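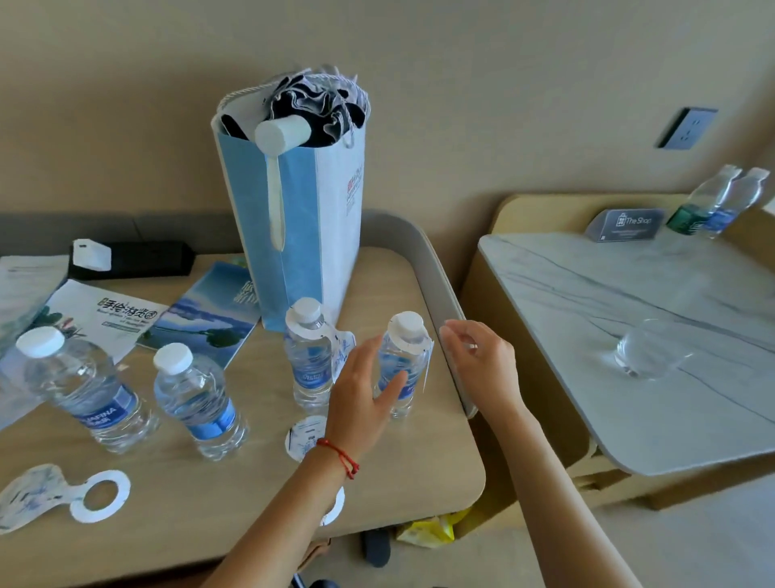 第七章 桌面物料:瓶装水、颈牌与资料袋

本章内容
7.1 客人坐下之前,桌上该有什么
7.2 颈牌(瓶颈挂牌)
7.3 资料袋的装法
7.4 册子、票券、零碎纸张
7.5 撤台与回收
本章课时紧,7.4可自学。实训在7.2之后就可以穿插进来,不必等讲完。

开篇案例

Lilside度假村,八月,一个两天的小型旅游推介会。报到设在一楼侧厅。负责桌面的是Dayana Solís,入职第一个夏天。

前一晚物料到齐。水到了,纸袋到了,游览手册到了,颈牌也到了,平张的,没折,一摞一摞用纸条扎着。设计方Ellitano发来的说明只有一句:套在瓶颈上即可。

她和Etelka Sipos两个人套到半夜。套到一半发现问题。孔是按小瓶盖开的,硬往下压,孔边就起毛,有的直接裂开。裂开的不能用,放在桌角,越放越多。后来Etelka试出一个办法,先把孔边的小齿往上掰一遍再套,就顺了。可是前面套好的那一批,牌面有的朝左有的朝右,有的翘着,第二天早上只能重新转一遍。

客人进来的时候,桌上还有没收走的散牌。有位客人拿起一张,问这是不是杯垫。Dayana说是。

散会后主办方的反馈表一共收回43份。提到水的极少,提到袋子的多一些,主要是两条意见:袋子太满,册子抽不出来;不知道哪本该先看。颈牌没有人提。Dayana在交接本上写了一行:颈牌——早点套,先试一个,剩的当场收。

请先不要翻到后面,想一想:
那一晚的时间到底耗在哪里?
客人问是不是杯垫,你会怎么答?
没有人提到颈牌,这算做得好,还是说明它可以不要?

学习目标

学完本章,应当能够:
说出一张接待桌上各类物料的先后主次,并能按场合删减。
独立完成瓶装水颈牌的试套、批量套装、转向和检查。
按重量、软硬、取用先后装一个资料袋。
判断哪些纸张上桌,哪些进袋,哪些留在服务台。
撤台时把可再用的和作废的分开,并填写物料回收单。

关键词:颈牌 资料袋 牌面朝向 首取物 散件 回收单

课前准备:同规格瓶装水一箱,另备一两瓶别的规格;厚薄不同的卡纸;剪刀;带绳提手的纸袋;旧宣传册若干。没有现成颈牌的学校自己剪,附录有纸样。

7.1 客人坐下之前,桌上该有什么

先说一个常见毛病:什么都往桌上放。

布置的人站着看桌子,客人坐着看桌子,高度不一样。站着看,排得满满当当,挺丰富。坐下来,眼前一排瓶子,后面一个高袋子,手册被挡住大半。手臂没地方搁。想写几个字,得先把东西往外推。

所以布完台要坐下来。每一种桌型至少坐一次,坐到底,手臂放上去,伸手够一下水。够得着,不碰倒别的,这一位就算过了。

桌上物料按客人用到的先后,大致可以分三层来考虑。

近处,马上用的。水、笔、当天的日程。手一伸就到,中间不隔东西。水放惯用手一侧,但离桌边要留一掌,太靠边容易被袖子带下去。

中间,会翻一翻的。手册、地图、菜单之类。平放,封面朝客人。册子不要叠得严丝合缝,错开一点,下面那本的标题露出来。

远处,带走的。资料袋、纪念品。袋子站着放,正面朝客人,提手不要倒下来盖住别的东西。袋子高的话,靠边,别放在正中间,对面说话看不见脸。

这三层不是铁律。圆桌、课桌、报到台各有各的难处。报到台尤其窄,基本只容得下袋子加水,其余全部进袋。茶几更矮,客人是俯身去拿的,册子反而可以往外放。

还有一类东西书上不大讲:客人自己的。手机、名片、雨伞、搭在袋口的外套。客人一坐下,桌面马上少掉一块。布置的时候要把这块空出来,位置就在近处那层的另一侧。Annelies Van Wijk在Emora做宴会统筹,带新人时有个硬要求,布完之后用一本合上的大开本杂志去比,比得下才准离开。杂志放不下,就撤东西,撤到放得下为止。撤哪一样自己定,但要说得出来。

课堂小练习
在自己的课桌上摆水一瓶、手册两本、袋子一个。坐下。再把自己的手机、水杯、笔袋放上来。什么最碍事?记下来,和邻桌对一对。不用写长,几个字就行。

7.2 颈牌

颈牌,也叫瓶颈挂牌、瓶口卡,叫法各地不同,本书统一用颈牌。一张纸,上面开孔,套过瓶盖,落在瓶颈上。牌面有印欢迎语的,有印线描图案的,有印地图、无线网络密码、活动日程的。形状也多,圆的、长条的、带一截小舌头的。

作用说起来简单。水是外购的,瓶身上是别人家的标签;套一张颈牌,这瓶水就和当天的活动有了关系。成本低,不用定制水,剩下的水拆了牌还能用在别处。

麻烦在手工。一张牌几秒钟,不算什么。一场下来就是另一回事了。

7.2.1 试套

到货先试,不要等到前一晚。取一张牌,取一瓶当天真正要用的水。注意是真正要用的那一种,同样容量,不同牌子的瓶盖大小也会差一点,瓶肩的坡度也不一样。试套看这几样:

孔过得去盖子吗。过不去,看能不能扩;纸太脆就不要硬扩,换瓶比换牌快。
落下去以后停在哪里。停得太高,牌子晃;掉得太低,压在瓶肩上翘起来,像个喇叭。
牌面能不能看见。坐着看,不要拿在手里看。
拧盖子的时候碍不碍手。自己拧一次。牌子跟着盖子转,客人会烦。

试完把合格的一瓶留在备料间当样,后来的人照着做。样瓶上贴张条子,写清楚"样",不然会被喝掉。

7.2.2 套

手洗净擦干。手上有水,纸会起皱,印得深的还会沾到手上。戒指、手链松的,先摘了,容易勾纸边。

瓶子放稳在桌上再套,别拿在手里套。一只手扶住瓶身,手指张开,力气轻一点,薄塑料瓶一捏就瘪。另一只手拿牌,孔对准瓶盖,两边同时往下送。只压一边,孔就会从另一边裂。

孔边带小齿的,先把齿往上掰。掰一遍,全部掰完再开始套,比掰一个套一个快得多。Dayana她们那一晚就是吃了这个亏。

到位之后转牌面。先定瓶身标签朝哪边,再定牌面朝哪边,通常都朝客人。两样只能顾一样的时候,顾牌面。

批量做的时候分工:一人拆纸、掰齿,一人套,一人转向并检查。人手少就分段,先掰完,再套完,最后统一转。不要每瓶从头做到尾,做到后面手就乱了。

7.2.3 摆

水上桌以后,颈牌会动。搬的时候晃一晃,位置就变了,所以最后一遍转向必须在桌上做。从前面绕一圈,眼睛放到坐着的高度,歪的扶正。

瓶与瓶之间留出颈牌的宽度。牌子宽的,瓶子靠太紧会互相顶,一张压着一张,拿走一瓶带倒一瓶。同一张桌子上有的瓶挂牌、有的不挂,看着像漏了。要么都挂,要么不挂的另放一处。补水的时候也一样,补上去的也要挂,备用水提前套好几瓶。

7.2.4 散牌

套剩的、套坏的、掉下来的,都叫散件。散件不过夜,不上桌。桌上有一张没有瓶子的颈牌,客人不知道它是什么,会拿起来研究,会拿来垫杯子,会在背面记电话。记了电话还算好的,起码有用。

备一个扁盒子,好的放一格,坏的放一格。边套边收。不要想着最后一起收,最后总是有别的事。

算一笔账
某活动需颈牌1197张,供货方Skinner按整包出货,每包70张。要订几包?除下来不是整数,进上去,是18包,合1260张,多出63张。这63张够不够当损耗?请按自己实训时的破损情况算一算,不要照抄别组的数。破损多的小组想一想是纸的问题,孔的问题,还是手的问题。

7.3 资料袋的装法

纸袋看着宽,装起来窄。先认袋子:看底有没有垫板,提手是绳的还是纸的,侧面能撑开多少。没有垫板的,重东西放进去底会鼓,站不住,往前栽。

装的顺序,从后往前,从硬到软。

硬的、大的贴着背面。画册、文件夹。它们是袋子的骨头。
中间放盒装的、有厚度的。
软的放最后,围巾、布袋、文化衫一类。叠好,不要塞。塞进去的布料会往上拱,拱出袋口,袋子合不上,客人一提就散。
长的,比如折伞,竖着放在角上。伞柄露出袋口可以,带子不要垂在外面,走路勾人。能收进去就收进去。

首取物。客人打开袋子最先要拿的那一样,通常是日程或者地图,放在最前面,上沿高出来一点,捏得住。推介会上客人说册子抽不出来,就是首取物压在软货下面了。

提手立好,两边一样高。绳提手容易打拧,顺一下。正面朝外,字不要倒。这个听着多余,每次实训都有倒的。

装完提一提。真的提起来走几步,下楼梯也走几步。提手勒手,说明重了,分两袋,或者删。删比分好。

Dorottya Szabó编过一本内部操作手册,里面有个笨办法,我们觉得好用,抄在这里:每装一袋,嘴里按顺序念一遍东西的名字。念漏了,手就停了。一群人同时念会互相干扰,隔开坐。

7.4 册子、票券、零碎纸张(自学)

景区类活动,纸最多。导览折页、门票、优惠券、联系卡,颜色都鲜亮,放在一起谁也看不见谁。

上桌的不超过两种。选哪两种,看客人接下来一小时要干什么。马上要去游览的,放导览图;马上要开会的,放日程。别的进袋。

折页封面如果是大幅风景,字又小,单独放着客人分不清是哪里,需要和一张写明地点的东西挨着。纯文字的封面倒可以单独放。

小卡片压在大件上面会滑。可以夹在册子封面里,露一个角。不要搁在客人的设备上,客人一拿东西,卡片就飞了。收据、签到单、内部用的打印纸,一律不上客人的桌。刚才还在核对的单子,随手一搁,忘了,这种事情天天有。离台之前双手要么空着,要么拿着垃圾,这是Kirsty Menzies培训时反复说的话,记不住别的记住这句。

7.5 撤台与回收

撤台从高的撤起。袋子先走,然后瓶子,然后册子,最后纸屑。反过来做,容易碰翻。

没开封的水,颈牌取下来。取的时候和套的时候一样,两边同时往上提。取得好还能再用,当然,印了日期的就不行了。例如颈牌上印着"2026年6月11日",过了当天,整批作废,印量就要算得更紧。能不印日期尽量不印,和设计方早点说。

开过封的水倒掉,瓶、盖、牌分开放。纸牌沾湿了就归废纸,不要跟好的混在一齐,一张湿的能洇一摞。

没拿走的资料袋,先看里面有没有客人自己的东西,再拆。顺序反过来装的顺序,软的先出来。拆出来的布料抖一下重新叠,原来的折印别去管,按统一尺寸叠。

最后填回收单。单子上的栏目:品名、领用、用掉、损坏、退回、经手人。领用等于后三个数字加起来。对不上就写对不上,不要凑。凑出来的数,下一次订货的人会当真的。

本章实训任务单

任务一 试套
每组一种卡纸一种瓶。按7.2.1逐项试,结果写在卡纸背面,贴到黑板上。有裂的也贴。

任务二 布一个双人报到位
水、颈牌、袋子、手册,限时,老师喊停就停。停下以后全组坐到客人位置上,不许站着讲评。只说看到的和够不够得着。

任务三 换组撤台
撤别的组布的台。撤的时候发现什么就记什么:散牌、倒置的袋子、夹在册子里忘掉的单子。记完交给原来那组,由他们自己填回收单。

任务四(选做)
自己设计一张颈牌。先量瓶盖,再画孔,最后才画图案。顺序画反了的,往往图案很漂亮,孔开在人物脸上。

材料用完归位,剪刀数清楚。地上的纸屑当场扫掉,隔壁班下一节要用教室。

下一节从7.1的课堂练习讲起,请把上次记的那几个字带来。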